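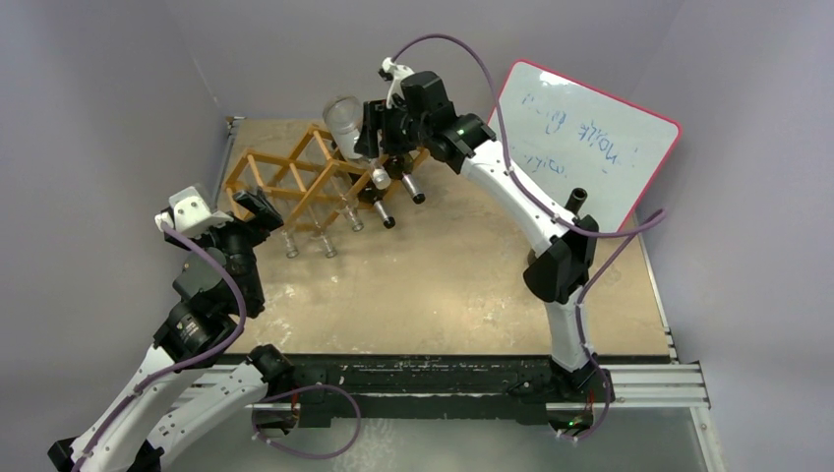 酒架的主人不怎么喝酒

Jarklow开在一条卖灯具的街上，左右邻居都亮得刺眼，唯独它门脸灰暗，路过的人多半以为正在装修。店里卖的是桌面用的木酒架，也修别处买来的木酒架，偶尔还收旧的。店主不愿意在文章里留名字，理由是亲戚太多，一旦见报，每家都会来要一个。

约采访的时候她问我要谈多久，我说一个下午。她在电话里停了一会儿，说：“一个架子能谈一个下午？”后来我们谈到了晚饭以后，中间她还去隔壁借了一次灯泡。

我先问她为什么做这一行，她说这个问题太大了，让我换一个小的。于是我问：酒为什么要躺着放。

“软木塞的酒躺着放，是让塞子一直挨着酒，免得干了缩了，空气钻进去。这个道理谁都会背。”她说，“可是现在一半客人拿来的都是螺旋盖，螺旋盖你让它站着、躺着，它都无所谓。客人还是要躺着放，因为躺着好看。我不拦着，我靠这个吃饭。”

她自己家里的架子上放着什么？她想了想，报出来的清单里有一瓶酱油、两瓶醋，还有一瓶别人送的起泡酒，送的人已经不来往了，酒还在。她不怎么喝酒，喝一点就脸红，红到耳朵后面。这件事她从来不瞒客人，有的客人听了就不买了，觉得不专业。“他们去找会喝的人买架子，那也行。会喝的人家里的架子通常是空的。”

店里最常见的样式是菱形格：细木条斜着交叉，中间空出一个个菱形，到了边上收口，剩下的就成了三角形。我原以为三角形是装饰，被她纠正了。

“三角形是剩下来的。你用斜条搭菱形，搭到头总要有半个没地方去，半个菱形就是三角形。早些年我觉得难看，想办法把它藏起来，外面再包一圈边。包完以后架子重了，还贵了，客人说像个鞋柜。后来我就不包了。”

三角格能放瓶子吗？

“靠底下的能，瓶子小一点就能。靠顶上的放不住。但是每个客人都会试一次，我看着他们试。”

说到瓶子的大小，她的语气明显变了。做酒架的人恨瓶子，大概就像裁缝恨肩膀。标准的那种直身瓶好伺候，肩膀宽、身子直，往格子里一送就稳。溜肩的胖一些，勉强能进。起泡酒的瓶子又厚又粗，进去以后木条会轻轻叫一声，她称之为“架子在提意见”。再往后就是各种礼品瓶，方的、扁的、做成小提琴形状的。有位客人拿了一只吉他形状的瓶子来，要求定做一个能横着放它的格子，她做了，收了定做的钱，后来客人发现瓶子里的酒早就喝完了，是拿来插花的。

“插花为什么要横着放？”我问。

“我也这么问的。他说习惯了。”

比怪瓶子更让她头疼的是根本不该上架的东西。醒酒器排在第一位。那种圆肚子的大玻璃家伙，洗完了没处晾，主人四下一看，酒架正好有一排缝，就往上面一靠。她说自己劝过很多人，没有一个听进去。

“你想想它的重心在哪儿。肚子那么大，又圆，靠在细木条上，等于一个胖子坐在栏杆上。平时没事，谁从架子上抽一瓶酒，整个架子抖一下，胖子就下来了。”

那她家的醒酒器放哪里？

她看了我一眼，说：“也靠在架子上。”

我把这句话原样记下来，她没有反对，只是要求我补充一句：她靠的是后面，离手远。好的，补充在这里。

Jarklow的账本很有意思，上面不记卖出多少，只记修过多少。到我去的那天，修理那一栏写到第418件。我问卖出的为什么不记，她说卖出去的会自己回来，回来的时候再记也来得及。我花了一点时间才明白这是在讲自家产品的质量，等我明白过来，她已经在讲胶水了。

关于胶水，她讲了将近半个钟头，我能用上的不多。大意是：细木条交叉的地方最容易松，松的原因很少是重量，多半是人们抽瓶子的方式。正确的抽法是一只手托瓶身，一只手捏住瓶颈，顺着格子的方向慢慢往外带。大部分人的抽法是捏住瓶颈往上一撬。“瓶子就成了一根撬棍，架子成了被撬的箱子。撬上一两年，哪个接头都受不了。”

放回去也有讲究。瓶颈朝外还是朝里，是店里争吵最多的问题，她见过一对夫妻为此在柜台前谈了很久，最后买了2个架子，一人一个。她本人的立场是瓶颈朝外，好抓；朝里更好看一些，瓶底整整齐齐的，可是要哪瓶得一瓶一瓶拉出来看标签，看完了又懒得推回去，架子前面就长长短短地伸着一排，像一副没刷过的牙。

“瓶颈朝外也有毛病，”她说，“瓶口上那层封套，锡纸也好，塑料也好，老被袖子蹭。蹭破了有人拿来问我能不能修。我是修架子的。”

她修了吗？

“用了点胶带。”

我问她怎么看桌面。一个架子总得放在什么上面，而店里每一张展示用的桌子都有些年头，擦痕、磨亮的地方，一应俱全。她说那是故意的，过了一会儿又改口，说一开始不是故意的，后来有客人夸有味道，就变成故意的了。

按她的说法，酒架在桌上很少摆正。新买回去的头几天，人人都对着墙摆得笔直。过不了多久就开始歪，因为人是从侧面走过来的，手也是从侧面伸过来的，架子慢慢就朝着手的方向转过去了。她去客人家里上门修理，进门先看架子歪向哪一边，就知道这家人从哪个门进厨房，谁是左撇子。“有一次我说对了，人家很高兴，给我倒了杯茶。有一次我也说对了，可是那家的左撇子据说已经搬走半年了，场面就不太好。”

那种时候怎么办？

“低头修架子。”

店名的来历她给过我三个版本，互相矛盾，我一个也没采用。倒是有两家供货的厂子她讲得很清楚。木条主要从Bollari来，她形容这家的木条“直得让人起疑”；另一家叫Turcotte，便宜，偶尔混进来几根弯的。我以为她会抱怨弯的，她却说弯的有用，拆散了修旧架子正合适，旧架子没有一根条子是直的，拿一根直的补进去，像一排老人里站了个体操运动员。

每批料到店以后要先放一阵子，她的说法是让木头“认认屋子”。店里冬天暖气足，夏天又闷，木条要是一到就上手做，做完的接头隔几个星期就会错开一点。放多久？她说看料，也看她忙不忙，忙的时候木头认屋子认得格外快。

也有不做木头的同行。离她不远有一家Prokley，卖金属架，亮闪闪的，装得快，一套带4根立柱，客人自己拧上就行。她对这家的评价出奇地公道：结实，好擦，搬家方便。我等着后面的“但是”，等了一会儿没等到，只好自己问。

“但是响。”她说，“玻璃碰铁，夜里你去厨房拿个东西，碰一下，全家都知道你在拿什么。木头的就闷闷地一声，你可以说是在拿醋。”

这条优点没有写在任何一张价签上，我建议她写上去，她说不行，写上去的话，家里另一个人也会看见。

8月26日那天她搬了一次展示区，把靠窗的一排架子全挪到了里面。窗边光太强，木头会变色，瓶子里要是真有酒也不好。这个道理她卖架子的时候对每个客人都讲，自己店里却一直靠窗摆着，因为不靠窗没人看得见。搬完以后生意果然淡了些，她又在窗边放了一个，里面插的是空瓶，算是给太阳留的。

空瓶的事值得多说几句。店里展示用的瓶子全是空的，洗干净，塞子塞回去，看上去和满的差不多，深色瓶子尤其看不出来。偶尔有客人凑近了问这瓶是哪一年的，她就把瓶子递过去，让人家自己掂。有人掂完很失望，也有人松了一口气，据她观察，后面这种人更可能掏钱，大概是觉得家里也可以这么办。

空瓶子躺着放，架子的感觉和满的不一样。满瓶沉，会把木条压实，越放越稳；空瓶轻，一碰就滚，尤其是菱形格做得偏大的时候。她的办法是在瓶肚子下面垫一小块毛毡，颜色和木头差不多，不趴下来看不见。我趴下来看了，确实有。起来的时候我扶了一下架子，醒酒器晃了晃，两个人都没说话。

我问她有没有做坏过的。她说有一年想做一个能叠的，一层一层往上摞，图纸画得很漂亮，做出来也很漂亮，摞到第三层的时候，拿最底下那瓶酒需要先把上面两层搬走。“等于给酒上了锁。有个客人听完当场就要买，说家里正需要。”那是她卖得最快的一个，后来没再做，她嫌搬起来腰疼。

旧架子收来以后，第一件事是闻。放过酒的有一股淡淡的酸，放过油的发腻，放过洗洁精的一闻就知道，那家把它搁在水池底下了。然后是看磨损：常用的格子里面发亮，不用的落灰。一个架子哪怕做了再多的格子，真正磨亮的往往就那么两处，都在右手边，齐腰高。其他格子里的瓶子可能从进门那天起就没动过。她曾经考虑过只做两格的架子，做了样品，摆在店里很久，人人都说可爱，没人买。“嫌少。家里就2瓶酒的人，也要买一个大的，空着，说以后会有的。”

那个两格的样品现在放在收银台上，里面躺着一卷收据纸和一支手电筒。

天黑以后隔壁灯具店的光从门缝里照进来，店里反而比白天亮。她趁着这点光修一个刚收的架子，先把松掉的斜条轻轻退出来，刮掉旧胶，再比着原来的印子放回去。旧木头上有一圈一圈的浅印，是瓶子常年压出来的，她不打磨掉。有人问起，她说打磨掉要另收费；没人问，她就留着。

我想买点什么再走，问她哪种适合一个平时不太买酒的人。她问我家里有没有醋，我说有。有没有酱油，有。

“菱形格的，小号。”她说，“醋放右边，瓶盖拧紧，别听我前面说的，醋最好还是站着。”

那我买酒架做什么？

她已经在开票了，让我报一下地址，又说搬的时候托着底，不要拎那根横条，横条是她下午刚粘的。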